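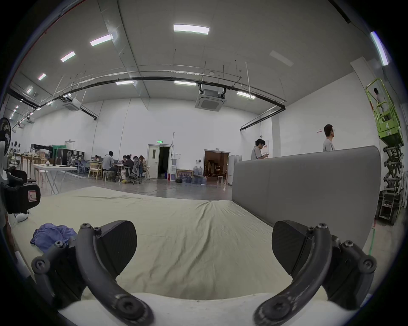
11/06/2023

I own one good tablecloth. It's a yellowish green that the shop called Pollel, a word I have never seen before or since, and I bought it because it was 40 percent off and I am weak. It's also enormous, and it holds a crease the way my family holds a grudge.

So this was going to be the post where I finally learned to get wrinkles out of a big cloth without ironing it, my ironing board being about as wide as a baguette. I asked for tips back in August and got plenty.

Evelien Dekker wrote to say I should mist it with water, pull from opposite ends and leave it overnight. I did. In the morning the small wrinkles had gone and the long ones had settled in for the winter. The fold line I've had since the day I took it out of the packet didn't even blink.

Geert Claeys recommended the dryer with a damp towel, 20 minutes on low. This works beautifully on a cloth that fits in the dryer with room to move. Mine came out as a warm green ball with the towel somewhere in the middle of it, like a dumpling.

Then Kevin Quintero suggested rolling it on a cardboard tube for storage and never folding it again. I hate to admit how sensible this is. I begged a tube from the fabric store (free, though I felt I had to buy buttons) and it now lives behind the bedroom door, where it falls on me twice a week.

The blue-purple cloth is another matter. It has no tube. It gets crumpled up and dropped wherever I was last standing, and it looks exactly as good as it did when it was new – pretty bad, but consistent. I've started to respect it.

Next up is a borrowed steamer. Gerrit Timmermans swears by his and says it'll take me 40 minutes, tops. Gerrit also told me I could tile my own bathroom, so I'm setting aside the afternoon.

If you know what to do about a fold line that's older than my car tires, the comments are open.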